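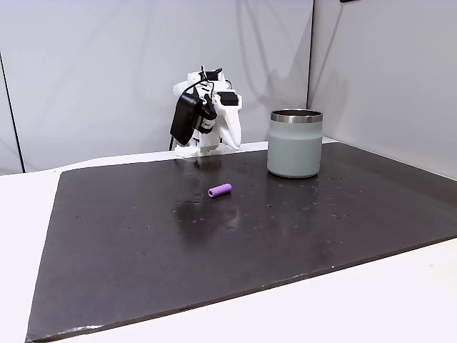 Last updated 2/28/21

Tumblers and table mats, quick update before the March issue goes out

Sage green tumblers are back in. The short wide ones, steel rim, no handle. 300 in the first box and they will go fast, last time the green went before any other color. No lids with this batch!! Lids are coming separately from Drasitz, no date yet, please stop emailing Ekow about it.

Dark gray mats also in. Big enough to cover most of a work table, which is what people kept asking for. Wipe with a damp cloth, nothing gritty. A cup leaves a ring if you let it sit overnight so wipe that too.

Foam tubes, the little purple ones. Sold loose out of the bin by the Fendaldale door. Good for craft tables, kids' stuff, slipping over a pen that's too skinny. Other colors maybe later, depends what Grolenach sends us.

Pick up is at the side counter til further notice. Bring your member number, we can't look it up by name right now, the system is stil down. Orders over 85 dollars get held for you, smaller ones dont.

Questions on mats go to Orest Zakharchenko, ext. 3432. Tumblers, Ekow Annan, same extension, ask for him.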